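Toy bins: clear the table first, then pack
Posted by Keabetswe Jacobs, 3 December 2021

Quick one because the Drestholm playroom swap is coming up and people keep asking how I do mine. Small latch bins, one kid, one shelf. No labels on the lid, they just get lost.

What you need: a bin with a lid, a damp cloth, a dry cloth, a low table. Floor works too but your back will complain.

1. Clear the middle of the table. Push everything else off to a corner. You want bare wood to work on, crumbs and grit get into the bin and scratch the plastic. 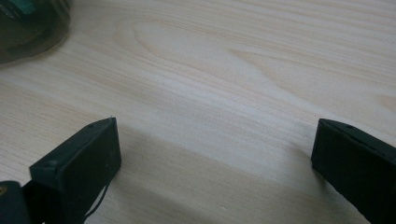
Pale wood tabletop, middle clear.

2. Wipe along the grain, then dry. Don't skip the drying, a damp bin bottom leaves a ring on light wood. Ask me how I know. Boglárka uses a placemat instead, fine too.

3. Unclip both ends and fold the latches right out. Lid off, flat, to one side. Not under the bin!! It slides around and you'll be chasing it.

4. Bin goes in the middle with the toys next to it, close enough to reach. I angle the bin a bit so I'm not bending my wrist over the long side.

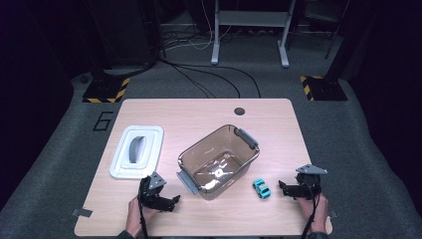 5. Cars first, wheels down. Heavy stuff at the bottom, soft stuff on top. Anything with a loose wheel or a chewed bit goes in the fix pile, don't pack it and forget it like I did last December.

6. Stop before the rim. If you have to press the lid its too full, take one out. Forcing it bends the latches and after that they pop open every time you lift the thing.

7. Lid on, check all the corners are seated, then close one latch, then the other. Give it a little tip sideways to check. No rattling lid, your done.

Smoky plastic is nice becuase you can still sort of tell what's in there but the shelf doesn't look so busy. Clear is easier for little ones who want to see their stuff.

Doing the Drerkcombe shelf next, bigger bins, will post when I get to it.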